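Blankets off the bed by November?

Every autumn someone tells us to pack the spare bedding into vacuum bags and slide it under the mattress. Abrehet Araya tried it at Manham with 12 bags and I remain unconvinced. Three had gone soft within weeks — so much for airtight — and the knits came out creased.

Her other idea is to leave it all on the bed and make it up in layers. Plaid bedspread first, striped knitted blanket over one side, anything green and woolly folded on top. It's cheaper, I'll give her that. Whether it counts as storage is another matter, and you still have to shift the lot before you can change a sheet.

I'd want to see it after a month of somebody sleeping there. Abrehet says to shake the blanket out weekly and fold knits, never hang them. The second part I do believe.

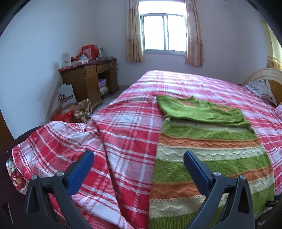

Next: the Padilla linen swap

Bring clean items only, bagged and labelled, to the side door.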